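12/2/20

Mending season, round two

I finally finished the gray cardigan! The one I've been going on about since April, with the elbow that gave out and then the other elbow that gave out in sympathy. It is done, it is on me as I type, and I want to tell everybody about darning because I have become that person.

I started with a sock. I'd worn through the heel of a good wool pair and couldn't stand to toss them, so I dug out a needle and some leftover yarn and made the ugliest little patch you ever saw. It felt like a pebble in my shoe. I wore those socks all the same, and I was so pleased with myself that I went through the whole drawer looking for more holes (I found 11, which says something about how I walk).

The part that changed everything for me was learning to start way outside the hole. I used to stitch right at the edge, where the fabric is already thin, and of course it tore again by the next wash. Now I begin a good half inch out, in the solid part, and run my rows back and forth past the damage before I even think about weaving across. It takes longer and the patch comes out bigger, but oh, it holds.

Yarn matters too. Go a bit thinner than you think. I bought a card of Elline wool in a mustard color for the cardigan, and two strands were much too bulky, so I split it and used one. The mustard on gray looks fantastic, by the way. I was going to match the color, and I even ordered a gray, but it was off by just enough to look like a mistake. A patch that shows on purpose is so much nicer to look at.

For the elbows I did a plain weave on the left and tried a duplicate stitch on the right, where the knit was thin but hadn't opened up yet. Duplicate stitch is a joy! You just follow the path of the stitch that's already there, up through the bottom of the V, around behind the one above, back down where you came out. I did 176 of them. My row counter is a pencil and the back of an envelope, so you'll have to trust me.
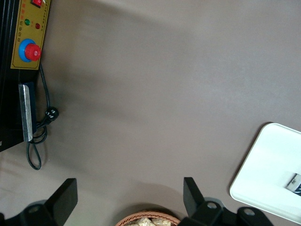 Yellow control panel, red switch at the top, green and red lights below.

Next up is denim, and I'm a little scared of it. The knees on my gardening jeans are gone and I want to try the rows of running stitch you see all over the place, with a piece of an old pillowcase behind the hole. I've washed the pillowcase twice so it won't shrink later and pucker everything. If you've done this on stretchy jeans, please tell me whether the stitches popped, and what thread you used. Regular sewing thread seems too skinny and embroidery floss seems too fluffy, and I keep going back and forth.

Also, a few of you asked what I use to hold the fabric open. I don't own a proper darning mushroom. For socks I use a tennis ball, and for the sleeves I used a small orange, until I got hungry. A jar lid works for flat stuff.

Jeans report when there are jeans to report on. Go look in your sock drawer!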